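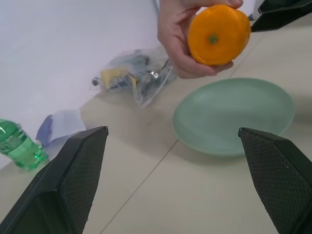

Storing oranges on the counter vs. in the fridge

Forum: Kitchen & Pantry > Produce

apartington
Posts: 177

We go through a case of navels every December and I lose a few to mold before we reach the bottom. Current method: everything goes in one deep bowl on the counter, unwashed. The kitchen sits at 70 F most of the day and goes higher when the oven is on. Is the crisper drawer worth the space, or does the cold ruin the flavor? I also need a way to sort the case on arrival so the short-lived ones get eaten first.

drulon_b
Posts: 1159

Crisper, low humidity setting, in a mesh bag. Do not seal them in plastic. Condensation collects under the fruit and the mold starts there. I get four weeks from a decent case this way and one week on the counter.

Flavor is not affected if you take out the next day's fruit the night before. Cold oranges taste less sweet. Warm them up and the problem goes away.

angus.r
Posts: 25

I disagree on the fridge for a case you will finish in ten days. Peel gets leathery and harder to start with a thumb. A cool pantry or an unheated porch is better if it stays above freezing. The problem in the original post is the deep bowl. One bad orange in the middle touches five or six others and you don't see it until the smell reaches you. Single layer on a tray, none touching.

apartington

No porch. The pantry shares a wall with the water heater, so that is out too. I can do a single layer for maybe half the case.

anahera_ashby
Posts: 177

For sorting, check the stem end first. If the little green button is still attached and tight, the fruit goes to the back of the line. If it is missing or brown and loose, eat that one this week — the open scar is where rot gets in. Then press lightly around the blossom end. Any give, same pile.

Ignore the shape. Flat-sided and lopsided ones keep as well as round ones in my experience. Ignore a pebbly peel too, although very coarse skin usually means a thick rind and less juice for the size.

drulon_b

Partly agree. The green button is a fair sign on fruit from a tree you picked yourself. On packed fruit it tells you less, as the button can stay green for a while in cold storage and then drop within days at room temperature. Weight is the better test. Pick up two of the same size and keep the heavier one for later.

anahera_ashby

Weight tells you juice content today. It does not tell you whether the stem end is sound. I use both, but if I only had time for one check it would be the stem.

angus.r

You can do both in one motion. Hold it stem end toward you, look, feel the weight, set it down. A case takes five minutes.

marinho
Posts: 4

Does washing them first help? My mother always washed everything when it came in the door.

drulon_b

Wash right before peeling or zesting. If you must wash on arrival, dry each one completely, including the dimple around the stem. Water sitting there is worse than whatever dust was on it.

apartington

Update. Sorted the case last night. Stem check first, then weight within the keepers. Keepers are in two mesh bags in the crisper, the rest are in a single layer on a sheet pan on the counter. One had a soft spot the size of a dime, so I cut that out and juiced the remainder.

angus.r

I would have thrown that one out. The mold threads run further into the flesh than the visible spot.

apartington

There was no mold on it, only a bruise. Juice tasted normal.

anahera_ashby

A bruise is fine the same day. Turn the ones on the sheet pan every couple of days and look at the undersides.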